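Home Stories Food Travel Contact

The baker of Pralia has kept the same sourdough for 22 years. She moved here from Ziltmont with one jar on her knees. "I was more afraid for the jar than for me," she says, and laughs.

Her day starts at 3 in the morning. In October the flour changes, and she must learn it again. "The new grain drinks less water. You feel it in the hands – the book will not tell you."

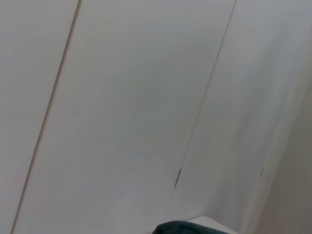

She does not want a second shop, although people in Gakell ask her often. "With 91 loaves I know every one. With more, I only count money." Her daughter may continue one day, or may not. "I don't push. First she must like to get up early."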